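Grotico Hand Gripper: Gallery

We've had a pair of Grotico hand grippers at the house since November, and Mal-soon Jin and I have grown awfully fond of them, so come on in and have a look! They're 229 dollars each, with the blue pads included.
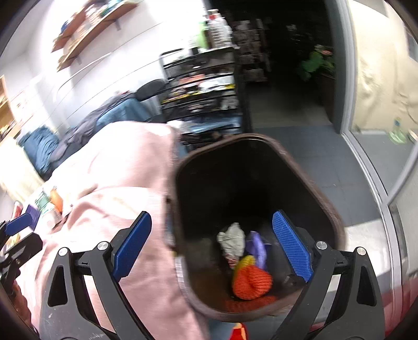 Blue diamond-grip pads on either side of the brown bin, with the orange rope coiled up at the bottom.

Geum-ok Ban wrote to ask about spare pads (hello, Geum-ok!), and yes, Grotico sells them for 21 dollars a set. Ours took nearly 17 days to come, but they were packed very nicely.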